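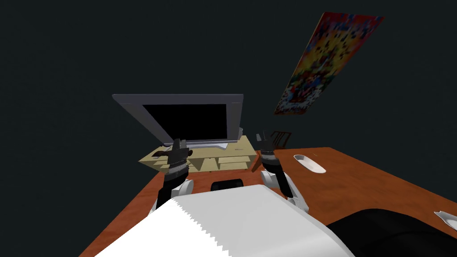 Our practice room in the simulator, with both arms up by the screen.

Hello all, Ah-rin Moon here with the news from the Grorow robot group, and I'm afraid it's the story of how I lost most of a morning to a left arm that wouldn't let go of its elbow limit. (If you only read us for the meeting dates, they're at the bottom as usual.)

We've been using Mamani, our two-armed helper, to practise tidying jobs in simulation before we let the real one anywhere near furniture. I'd set up a long batch of 20 runs, gone off to make toast, and come back to find the log full of red. The left arm had hit its joint limit on run two and the safety stop had done what it should. Lovely! Except that the stop only held the left arm. The right one carried on with its half of the job as if all was well, and on a real machine that's how you end up with something heavy being pulled from one side.

My first guess was the new reach settings, because I'd fiddled with them the night before and I always blame myself first. I put the old ones back and got the same fault. Then I blamed the clock, which was a complete waste of an hour. 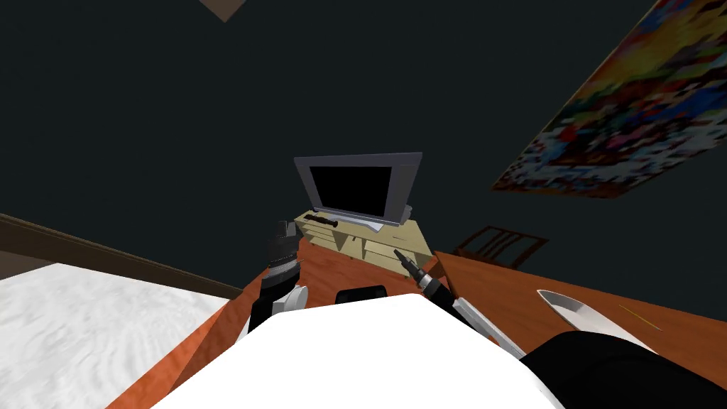

The trouble was in the stop message itself. Allby, the bit of software that passes orders to the arms, sends a stop to each side separately, and when I updated it I'd left the right arm listening under its old name. So the message went out and there was nothing at the other end to hear it. What makes this worrying is how near the two arms work to each other in that room. Both of them go forward to the same low stand with the screen on it, one from each side, and if one freezes while the other keeps coming you've got very little space to play with. I've now changed it so that a stop on either side stops both, and neither will move again until a person clears it by hand.

I've run the whole batch again with faults put in on purpose, first left, then right, and both arms halted each time. I still don't like how long the right one takes to come to rest -- it's within what we allow, but I'd like it shorter -- so the real Mamani stays switched off at the wall until I've had a proper look.

If you're running Trollow at home with the same update, please check your arm names before you do anything else. The setting is in the start-up file, under "listeners", and the old name will still load without a murmur. Drop me a line if yours does the same, even if you've already fixed it.

Next get-together is in August, date to follow once the room's confirmed. Bring your own mug!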